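The slow business of drying a cable

Moisture is the most common cause of early failure in low-voltage cable runs, and one of the least well recorded. Water enters at a cut end, a nicked sheath or a poorly made gland, and then travels between the strands by capillary action. By the time a fault shows on a meter, the damp may have moved several metres from where it got in.

Rhys Goodwin has spent most of his working life tracing such faults for Lelano, a small contractor that looks after pumping stations and cold stores. His method has changed little. He isolates the run, disconnects both ends, and tests the insulation between each conductor and earth at a steady voltage for one minute. He then repeats the test after ten minutes and compares the two readings.

A sound cable gives a rising figure as the insulation takes up charge. A damp one stays flat or falls. The ratio matters more than the reading itself, as temperature alone can halve or double a single result. "People write down one number and go home," Goodwin says. "One number is a weather report."

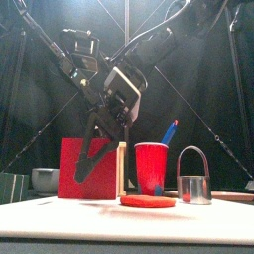

Black cabling on a pair of robot arms crossed over a white tabletop.

The choice of sheath has a large effect on how quickly water gets in. PVC is cheap and easy to strip, but it stiffens in the cold and can crack at tight bends. Polyurethane resists abrasion and stays flexible, although some grades break down slowly in warm, wet air. Rubber compounds lie between the two and vary a good deal from one maker to the next.

Kathleen Ó Súilleabháin, a materials chemist, ran a soak trial on five sheath types at the Rewi test house. Samples were kept under water for 1,375 hours and weighed at intervals. The two PVC samples gained the least weight. They also did worst in the bend test that followed, with fine cracks on the outer face of the curve. A sheath that keeps water out on a shelf may not do so once it has been bent round a bracket.

Her report recommends that bend radius be stated on the installation drawing and checked at handover. At present it is usually left to whoever is holding the cable.

Drying is possible in some cases. If the conductors are tinned and the water is clean, a run can be purged with dry nitrogen at low pressure from one end while the other is left open. Goodwin has recovered a 700 metre run this way at the Waso cold store, over several days — a full replacement would have meant emptying two chambers. Where the copper has turned black under the insulation, he does not attempt it.
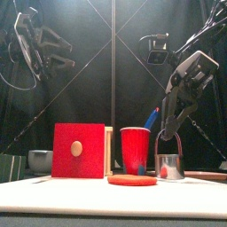
Gripper fingers holding the red wire handle of a small metal pail, with a loop of thin cable at left.

Glands deserve more attention than they get. Coralie Donnelly, who inspects installations for insurers, finds the same errors each year: a gland one size too large, a seal left out, a locknut tightened by hand. She also sees cables brought in from above with no drip loop, so that water runs down the sheath and straight into the enclosure. A short downward curve before the entry point is enough to prevent it.

Her checklist asks for the gland size and the measured outer diameter of the cable to be entered side by side. Catalogue diameters are nominal, and the tolerance on some cables is wide enough to take them outside the range of the seal.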